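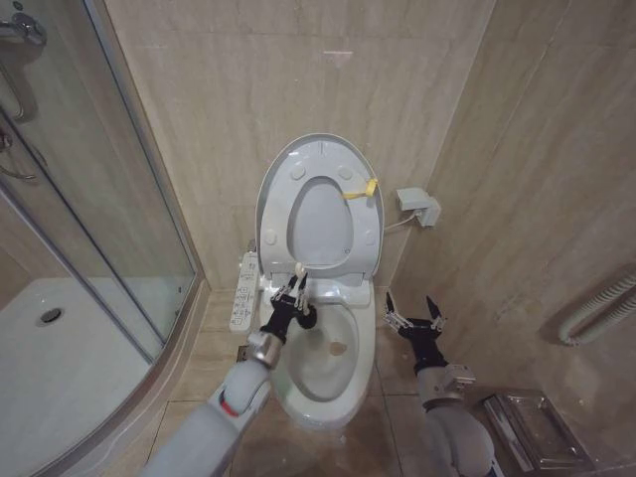 Gredemano Apartments: Water and Plumbing FAQ

When is the water shut off for valve work?
The riser valves are replaced in September. Each apartment loses supply for 2 hours, and the slot is posted on the notice board on its floor.

How do I prepare?
Close the stop valve under the kitchen sink and unplug the washing machine.

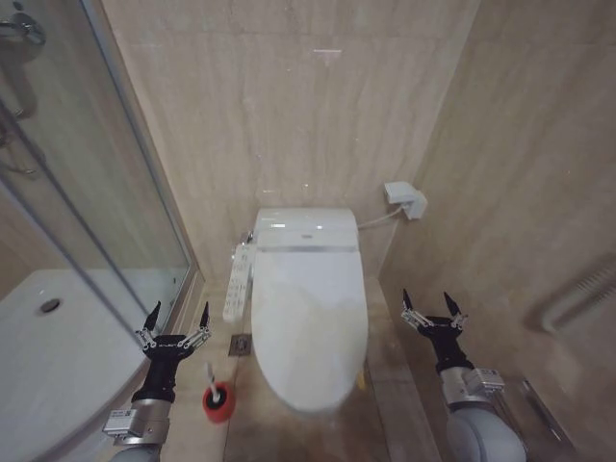 Electronic bidet toilet, lid closed, with side control panel.

What should I do when the supply returns?
Open the kitchen cold tap first and let it run until the air clears.

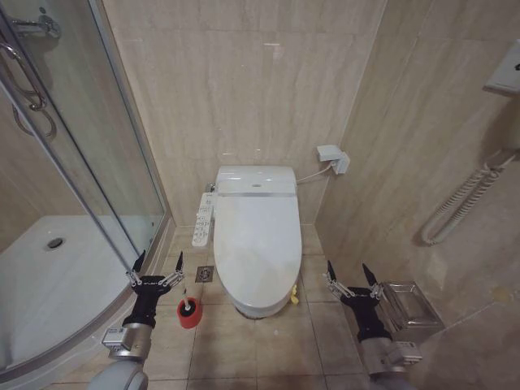 Then do the same at the washbasin. Cloudy water is dissolved air – it settles in a glass within minutes.

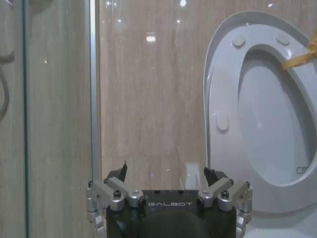

Who do I call about low pressure afterward?
Call Talha Rajput in the plant room, extension 215. Give your apartment number and say if hot, cold, or both are affected.

Last updated 27 August 2026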